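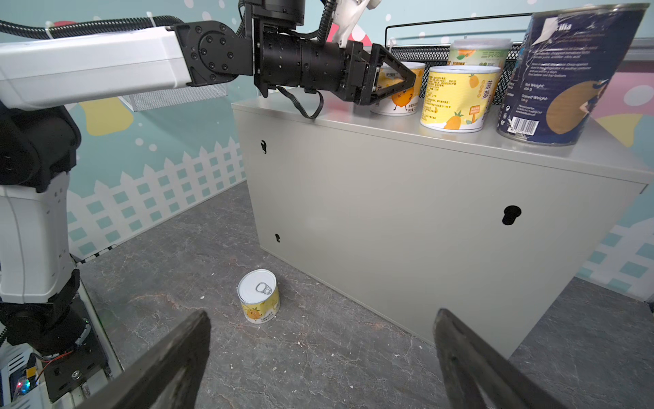

Grokico 2: análise do software de planejamento e controle para braços leves

O Grokico é um pacote de planejamento de movimento, controle e depuração para braços de bancada. A Dremon lançou a versão 2 em julho e desde então ela recebeu correções suficientes para valer uma avaliação. Usei o programa no lugar do Sarpong, que era o nosso planejador, em tarefas de pegar e recolocar latas de alimentos e bebidas em cima de um armário metálico.

Instalação

O instalador roda em Linux e pede um arquivo de descrição do robô, um arquivo de calibração de câmera e um perfil de garra. Os dois primeiros foram importados do Sarpong sem alteração. O perfil da garra precisou ser escrito à mão: o assistente só conhece garras paralelas com dedos retos e calcula mal o volume de colisão de dedos angulados. Editei o YAML, corrigi a malha e segui em frente. A documentação desse formato tem uma página e não explica em que unidade vai o curso dos dedos (é em metros).

Percepção

A segmentação vem com um modelo genérico, que separa bem latas cilíndricas mesmo quando estão próximas umas das outras. O que me interessava era o rótulo. Latas de papel com desenho de abacaxi ou laranja e texto em chinês foram tratadas como objetos distintos sem treino adicional. Já uma lata grande azul-escura, com o rótulo rasgado e gasto, às vezes era dividida em dois objetos, um para a parte lisa e outro para o rótulo. Aumentar o limiar de fusão resolveu, mas o valor é global – não dá para definir por classe.

Cestos de tela de arame continuam sendo um problema. A nuvem de pontos atravessa a malha e o planejador considera o espaço livre. A saída foi cadastrar a tela preta atrás das latas como uma caixa sólida. O Sarpong tinha o mesmo defeito.

Planejamento

Aqui está o ganho principal. Rodei 1046 tentativas de preensão gravadas no simulador, com as mesmas poses iniciais nos dois programas. O tempo mediano de planejamento no Grokico ficou em 78 milissegundos, menos da metade do que eu tinha antes. As trajetórias também são mais curtas perto do punho, com menos giros desnecessários da última junta.

O cabo solto do punho não entra no modelo de colisão. Existe um campo chamado "folga de cabo" que engorda o elo inteiro, e com isso várias preensões junto à borda do armário passam a ser recusadas. Preferi deixar em zero e limitar a rotação do punho. Um modelo de cabo simples, mesmo que aproximado, seria mais útil.

Controle

O controle de força da garra é por corrente, com rampa configurável. Para latas de papel, que amassam, baixei a rampa para o mínimo e ativei a parada por contato. Funcionou bem depois de ajustada. O padrão de fábrica é agressivo demais para esse tipo de embalagem e deveria vir com um aviso.

A reação à falha é fraca. Se um objeto cai no chão, ele some do mapa e a tarefa é marcada apenas como "alvo perdido". Não há evento separado para queda, então escrevi um pequeno nó que compara a abertura dos dedos com a esperada.

Ferramentas

O visualizador mostra braço, malhas e imagem do punho na mesma linha do tempo, e foi o que mais usei. A exportação para o formato do Goment funciona, mas perde os carimbos de tempo da garra. Reportei o erro e ainda está aberto.

Pontos positivos: planejamento rápido, bom visualizador, importação direta de projetos do Sarpong.

Pontos negativos: perfis de garra mal documentados, telas de arame vistas como espaço livre, tratamento de queda quase inexistente, exportação incompleta.

Para quem já usa o Sarpong com braço leve, a troca compensa pelo tempo de planejamento. Quem depende do Goment para analisar dados da garra deve esperar a correção da exportação.

Análise atualizada em janeiro de 2026.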